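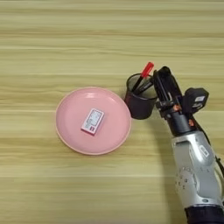
I've been trying to cut down what we throw away and what we burn through at home for a couple of years now, and I've gone off grand plans completely. The big January overhaul never lasted past the second week in our house. What has lasted is a handful of dull little habits, most of them in the kitchen, so I thought I'd write them up properly after several of you asked in the comments last month.

Start with your bin. I mean it, put some gloves on and have a rummage on the evening before collection (ours is Thursday, so you can guess how I spend my Wednesdays). I was convinced our problem was plastic. It was bread! Half loaves, crusts, the end of a bag of rolls from a barbecue. Now the loaf gets sliced and frozen the day it comes home and we toast straight from the freezer. The crusts get blitzed into crumbs and kept in a jar in the freezer door, and I can't remember when I last bought breadcrumbs.

Next, the kettle. I used to fill it to the top every single time, for one mug of tea. My neighbour Geum-ok Ji marked hers with a strip of tape on the inside of the cupboard door, a little note saying which line means one cup and which means two, and I pinched the idea. If you do boil too much, pour the rest into a flask and use it for the washing up or the next cuppa. And descale it while you're thinking about it. Equal parts white vinegar and water, bring it to the boil, leave it for an hour, tip it out, then boil twice with fresh water or your tea will taste like a chip shop.

Cleaning sprays were my other weakness. I had nine bottles under the sink and used two. I've kept one empty trigger bottle and I fill it like this: 100 ml white vinegar, 500 ml cooled boiled water, a small squirt of washing-up liquid. Shake gently. It does the hob, the sink and the inside of the microwave. Please don't use it on marble, granite or any other natural stone, as the vinegar eats into the surface, and never ever mix it with bleach. I write both of those on the bottle in marker pen because other people live here too.

For cloths, cut up old towels and T-shirts. Towels for spills, T-shirts for glass. Mine live in a basket on top of the washing machine and go through at 60 with the tea towels. I still keep a roll of kitchen paper for bacon fat and cat sick, and I'm not going to feel bad about it.

Fat, by the way, goes in an old mug to set, then into the food waste. Check what your council takes, ours in Bellelbridge is happy with it but my sister's isn't. It should never go down the sink, however much hot water you chase it with. We had a plumber out one July for exactly that and I could have bought a decent bicycle with what it cost.

Vegetables next! Carrots and celery that have gone bendy will usually perk up if you stand them in a tub of cold water in the fridge overnight. Herbs go in a glass of water like flowers, except coriander, which sulks whatever I do. If anybody has cracked coriander, tell me. Onion ends, leek tops and carrot peelings go in a freezer bag until it's full, then I cover them with around 900 ml of water, simmer for three quarters of an hour and strain. Leave out anything cabbagey, it makes the whole house smell like school dinners.

A shelf tip from Ye-rin Sung, who left it under my old post about fridges: keep one "eat me first" shelf at eye level and put everything that's close to its date on it. I was sceptical, as I've tried lists on the door and an app and they both lasted a fortnight. The shelf works for us. The teenagers seem to treat it as permission to snack, and the yoghurts get eaten.

Laundry, quickly. Wash at 30 unless it's bedding, towels or something truly grim. Use less powder than you think, especially if your water's soft. Spin twice if you're drying indoors, and leave a hand's width between things on the airer, with the window open a crack. Clean the filter too. I found a hair grip, a bead and a completely furry penny in mine.

Last one for now is mending before buying. I keep a tin with black, white and navy thread, a few needles and a bag of odd buttons, and I do it in front of the telly on a Sunday. I'm not good at it. My darning looks like a spider had a bad day, but the socks are still going.

Next time I'll do draughty windows, and I've got a question waiting about getting candle wax out of a tablecloth, so I'll put that in as well.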